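Capítulo 6
Los frutos y la dispersión de las semillas

Una planta no puede desplazarse, pero su descendencia sí. En el valle de Lusitz, un censo de plántulas de serbal registró 2672 ejemplares, de los cuales el 75 % crecía lejos de la copa de cualquier árbol adulto. En este capítulo estudiaremos cómo llegan las semillas a esos lugares.
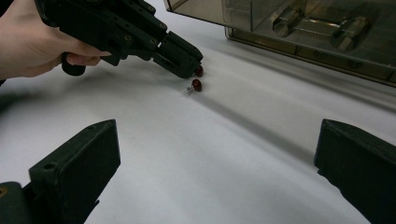

Los frutos carnosos dependen sobre todo de las aves. El color rojo destaca entre las hojas y se distingue a distancia. El tamaño también cuenta: un ave pequeña solo traga entero lo que cabe en su pico, algo parecido a la bolita de color rojo oscuro y brillante que sujetan las puntas de la pinza. Las piezas mayores se picotean, y muchas semillas caen bajo la planta madre.

Los frutos secos siguen otras vías. Algunos se abren al madurar y sueltan las semillas; otros permanecen cerrados y caen enteros.

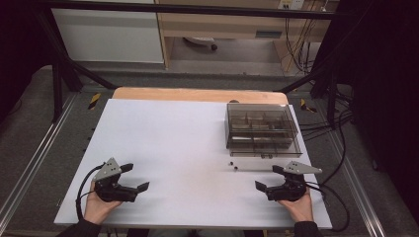

Entre los cerrados se encuentra la sámara del arce, provista de un ala que la hace girar y retrasa su caída. En el apartado 2 se calculará la distancia recorrida según la velocidad del viento.

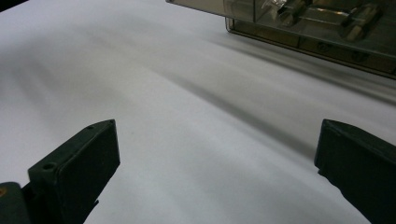 Fig. 6.2. Dedos de la pinza, separados sobre la superficie blanca.

Conviene repasar antes las partes de la flor.

Relacionados
La polinización por insectos
El bosque de Hundetti en diciembre
Tipos de raíces

Comentarios
maruyama_bio: ¿El apartado 2 entra en el examen?
Ollov: Me sirvió para repasar las sámaras, gracias.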